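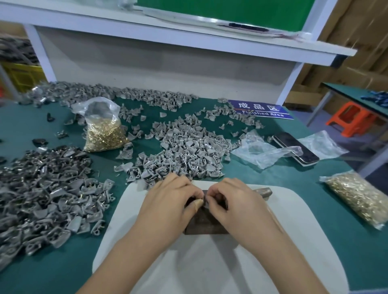 Skumine extends hand assembly at its Pradovside works

Pradovside, 13/11/2022

Skumine has today confirmed that it will extend the hand assembly section at its Pradovside works. The section fits small metal parts and brass pins into plastic components for the company's trade customers, and has been running at full capacity for most of the year.

Under the plan, 80 new bench places will be added over two phases, bringing the total to 142. The first phase opens to staff before the end of November. Each place will have an anti-static bench covering, a work mat and a marked area for finished pieces, in keeping with the layout already in use.

The extension follows a supply agreement with Kusitz, which has asked for smaller batches delivered more often. Work of this kind calls for steady hands and good eyesight – the pins are tiny and the parts must be held firmly while they are fitted. New starters will receive paid training at the bench before they join a shift.

Skumine will also review lighting and seating throughout the section. The results will be shared with staff in writing.

Applications for the new posts may be made at the Pradovside reception desk or by post. Existing employees who wish to change shift should speak to their section office first.

Ends

Issued by the Skumine press office, Pradovside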